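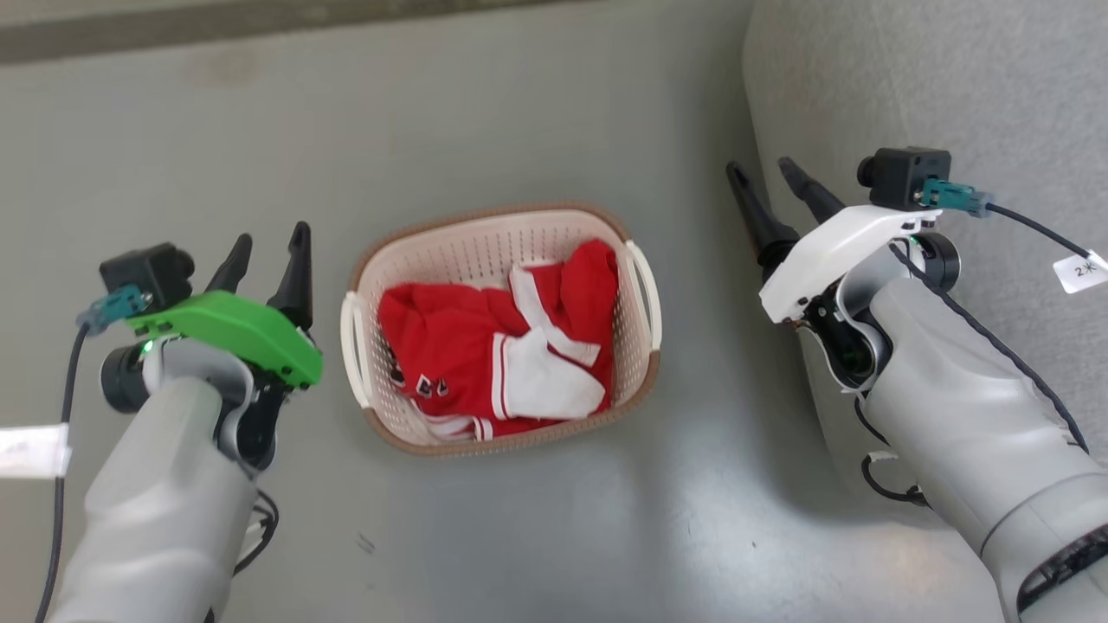 Red and white clothes in a laundry basket.

The Westodero Reading Circle: Your Questions
Last updated 30/06/2021

What is the Westodero Reading Circle?
We're a group of readers working our way through family sagas, one big fat novel at a time. Right now we're deep in the Kudus books, the four-novel cycle by Tobias Iwasaki about a family that runs a ferry on the Istex River, and we love them!

I've never heard of Tobias Iwasaki. Who is he?
You're in for a treat. Iwasaki grew up in a river town, the youngest son of a schoolteacher and a boat mechanic, and wrote his first stories on the backs of freight forms. He worked nights in a shipping office for years before the first Kudus novel came out. He has also published short stories, two plays and a slim memoir about his mother, which a few of us think is the best thing he ever wrote (we argue about this a lot).

Which book should I read first?
Start with The Ferry House. It came out first, and it introduces Grandmother Baptiste, who is bossy, funny and impossible to forget. The third novel does go back to an earlier time, and some readers like to begin there, but you'd spoil the big surprise about the two brothers.

How long are the books?
It depends which one you pick up! The Ferry House is 572 pages in the paperback. The longest is the last one, Low Water, at 1297 pages. We split that one over several meetings, and you're welcome to come even if you've fallen behind.

Do the page numbers match in every edition?
No, sadly. Our schedule goes by chapter. The older hardcovers number the prologue as chapter one, so if you have one of those, add one to whatever we post.

Is there a family tree anywhere?
Yes – inside the front cover of books two, three and four. The first book doesn't have one, and we've made our own for new members. It leaves out all marriages after the flood, so it's safe to look at while you read.

Is the Istex a real river?
Iwasaki made it up, along with the town of Westodero, and we borrowed the name for the group. In the memoir he says he drew the map before he wrote a word of the story, and that the bend below the ferry landing came from a river he swam in as a boy.

Are the books okay for teens?
Mostly, yes. There's a drowning in the first novel and a hard chapter about a prison camp in the third. We've had high school students join us and they had some of the sharpest things to say about both.

Do I have to talk at meetings?
Not at all. Plenty of people come to listen, and some email their thoughts ahead of time. We read those out loud if you say it's okay.

What are you reading next?
We finish Low Water at the end of June and then take a short break. After that it's the story collection from 2000, which has one more Baptiste story tucked in near the back. I can't wait to hear what everyone makes of the ending!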